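Tiempo de lectura: 1 min

El inventario

La Dirección de Clinon dispuso en marzo que todo objeto sin dueño fuese depositado sobre la mesa blanca antes de las cinco. 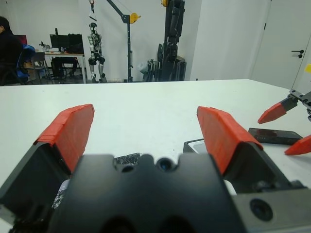 Fotografía: Archivo Saltmont

El acta exigía un nombre por pieza. Ante un pequeño objeto negro, el funcionario escribió «pendiente» y esperó. El reglamento, de más de 600 artículos, no contemplaba la espera.
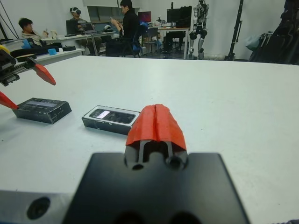
Orozco hizo constar que las cosas pequeñas debían devolverse primero, pues eran las que más se echaban en falta. La observación figura en el folio 173, sin firma.

40 compartidos · 3 comentarios

Relacionados:
El ascensor de Nondetti
Folio en blanco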